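Wolline Hand-Me-Down Words
A small collection of how families label, sort and pass along children's clothes

Welcome, and thanks for stopping by. Wolline is a plain text list of the words people use when they hand kids' clothes on to the next family: the scribbles on the lids of storage tubs, the notes tucked into bags, the titles of swap listings. It began as a way to stop the Orkero clothing swap from having six different bins that all meant "about two years old", and it grew from there (as these things do when you leave a spreadsheet open over the winter).

What's in it

There are 451 entries in the main file, one per line, with the columns separated by tabs. Each entry is a label as it was written, followed by a tidied version, a size group and a short note if the label needed one. Spelling mistakes in the first column are deliberate and we'd love it if you left them alone. "Pyjamas" turns up in nearly 10 different forms, and half the fun is in seeing them side by side.

The files are:

labels.txt, the main list
sizes.txt, the 8 size groups and the words that fall under each
colours.txt, colour and pattern words, from "greyish" to "the loud one"
leftovers.txt, 33 labels we couldn't make sense of

If you can read anything in leftovers.txt, please do write in. There is one that says only "good ones, not Gran's" and we have gone back and forth on it since November.

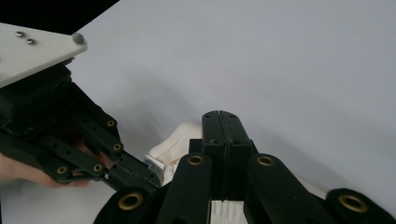
Size groups are the part most people come for, so a few words on how they work. We don't use the number on the tag as the final say, as tags vary so much from one maker to the next, and plenty of clothes reach their third family with no tag left at all. We go by what the label writer meant. If a tub says "toddler, big", it goes in the larger toddler group, even if the same person's idea of big would be somebody else's middling. Where a label covers two groups, it's listed under both and marked with a plus sign.

Pants, trousers and the rest

This caused more discussion than anything else in the collection! In Canadian swaps "pants" covers nearly everything with two legs, but we also have families who write trousers, bottoms, slacks, comfies and (my favourite) "leg things". All of them are kept as written in the first column and become "pants" in the second. Leggings and tights stay separate. Shorts stay separate too, unless the label lumps them in, in which case you'll find a note.

Pattern words follow the same approach. A label might say fruity, fruit print or fruit salad, and all three are filed under "fruit". We don't try to guess which fruit.

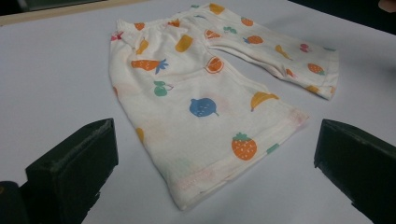

How the labels were gathered

Most came from the Orkero swap table, copied down by hand with the permission of whoever brought the tub. A smaller batch came from the Casado parents' group, who kindly typed up theirs for us, and a handful arrived by post from Waditz. Names, phone numbers and street addresses have been taken out. Children's names were swapped for the word "child", so if you see "child's best sweater", that's why it reads a little stiffly.

What it's good for

Making your own bin labels, mostly. It's also handy if you run a swap page and want the search box to find "onesie" when somebody types "sleeper". It's not big enough to tell you how people talk in any one region, and it leans heavily toward families with a garage to keep tubs in, so please go gently with any grand conclusions.

Using and sharing it

Help yourself. You can copy it, print it, trim it down or add to it, and a mention of Wolline would be lovely but isn't required. If you do add labels of your own, keep them exactly as they were written and put the tidy version in the second column.

Last changed on 23rd February: fixed two entries where "mitts" had wandered in with the socks, and added a missing tab in colours.txt.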